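Clearing the table, and what to do with the bottles

I have been trying to keep one big table clear for a year now, and I think I finally have a way of doing it that holds up. It is the long white one I bought when the office supply place in Drastemton closed. I paid 65 dollars for it and another 60 to have it delivered.

The trouble with a large flat surface is that people put things down on it. Most of what ends up on mine is empty water bottles. We get through a lot of them at Sutherland, and I brought the habit home with me. A bottle gets finished, it gets set down, and there it stays.

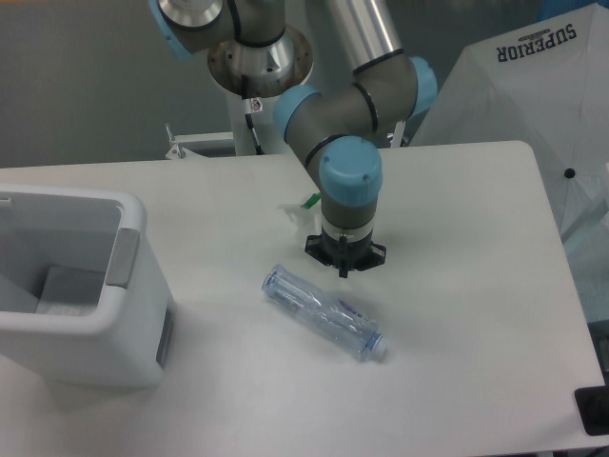

I used to clear everything at the end of the week. That meant one long, annoying session, and by then the bottles had company: tissues, wrappers, envelopes from Plallow with the little plastic windows. Since September I have done it at the end of each day instead. It takes a few minutes. I start at the far edge and work toward the front so I don't go over the same part twice.

The bin matters more than I expected. My first one was a tall kitchen model with a swing lid, and it lived by the door. Nobody walked over to it, me included. The lid also got sticky, and people don't like touching a sticky lid. I gave it to my brother, who keeps birdseed in it.
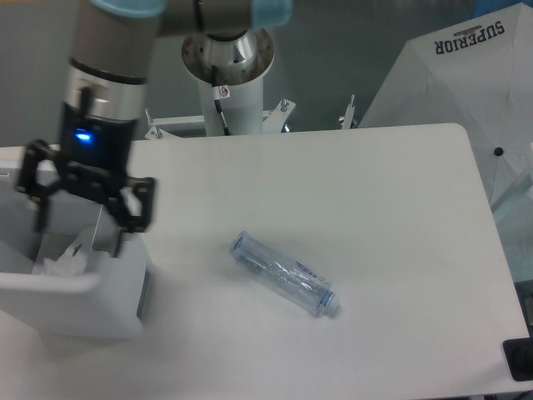 Recycling rules in our town changed last year, and I had to learn them again. Bottles go in empty, with the caps screwed back on. Labels can stay. Tissues are trash, always, even the clean ones. I got that wrong for months, and it's an easy mistake with an open white bin at the left end of the table and something white and crumpled already in it, while the bottle is still lying there with its blue cap on. Whatever goes in first decides what the bin is for. Now I check before I drop anything — if there's a tissue in there, the bottle goes to the other bin.

I also stopped crushing bottles flat. The notice from the town said to leave them in their normal shape, and a little crinkling from being handled is fine. I had been stomping on them in the garage for years.
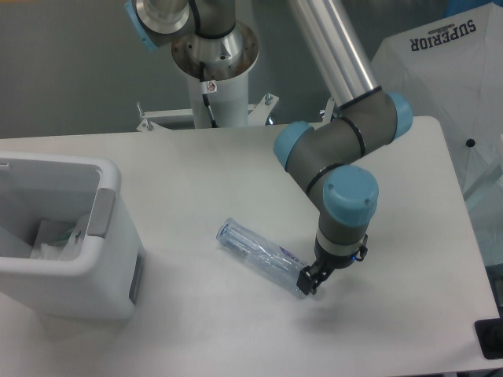
Trinh Ngô
Writer and editor of this blog

A few people asked what I use to wipe the table afterward. Warm water and a drop of dish soap, then a dry cloth. I tried a spray called Rasar and it left streaks on the white, so the rest of that went under the sink.

Next I want to do something about the shelf in the hall, where the batteries and light bulbs pile up. The town takes those too, but only at the depot, and I keep forgetting to look up the hours.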